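Trezentas vezes a mesma coisa

10 de agosto de 2024

Passei as duas últimas semanas ensinando um robô a pegar coisas pequenas em cima de uma mesa. Minha mãe acha que eu trabalho com inteligência artificial. Tecnicamente, sim.
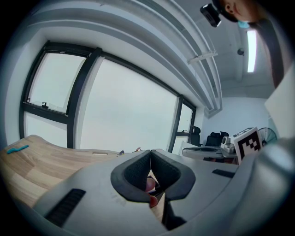
O que eu faço o dia inteiro

Seguro a garra com a mão, aproximo do objeto, fecho os dedos, levanto, levo até o outro lado, solto. Volto à posição inicial. Repito. Chamam isso de demonstração, palavra que me fazia imaginar um auditório, talvez um copo d'água na tribuna. O que tenho é uma mesa de madeira clara, um janelão com vista para o cinza e um par de dedos de borracha preta que passei a conhecer melhor do que os meus.

A meta do Floron, que é como batizamos o projeto, são 1.000 demonstrações boas. Fechei ontem as primeiras 300, das quais a Farzana Sheikh recusou 136. Ela revisa tudo com uma calma que me assusta e escreve o motivo numa coluna da planilha: "hesitou", "hesitou de novo", "rápido demais", "o que foi isso?". Esse último apareceu três vezes e eu não tive coragem de perguntar.

Sobre hesitar

Descobri que hesito muito. A mão chega perto do objeto, para, pensa na vida, corrige um tiquinho para a esquerda e só então fecha. Para uma pessoa isso é cuidado. Para o modelo, é uma instrução: antes de pegar qualquer coisa, fique parado meio segundo contemplando. A primeira versão que treinamos fazia exatamente isso, e com uma convicção que eu nunca tive. O Alaric Mbeki assistiu comigo e disse que o robô tinha o meu jeito de escolher abacate.

Tentei então ser decidido. Fui decidido por uma tarde inteira e derrubei quase tudo. A Farzana escreveu "decidido demais".

Manual ou remoto

Antes disso a gente usava o controle remoto: eu sentado, mexendo num braço pequeno, e o braço grande imitando do outro lado com um atraso mínimo, suficiente para me fazer sentir bêbado. Tem suas vantagens – o movimento gravado é um que o robô consegue repetir, já que foi ele quem fez. Com a garra na mão eu torço o punho de maneiras que nenhuma junta mecânica aceitaria, e depois alguém precisa jogar o episódio fora. Mesmo assim, prefiro a mão. Sinto quando a borracha encosta, sinto quando vai escorregar. No remoto eu só descobria pelo barulho no chão.

O que piora é o ombro. Ninguém do laboratório de Quintanilla, que nos passou o protocolo, mencionou o ombro. São quarenta páginas de calibração e nem uma linha sobre compressa.

Próxima rodada

Segunda leva: objetos mais finos e posições iniciais mais variadas, porque eu começo sempre do mesmo canto e o modelo já percebeu. O Alaric sugeriu sortear as posições com um dado. A Farzana pediu que eu dormisse melhor antes de gravar, e ficou registrado na planilha.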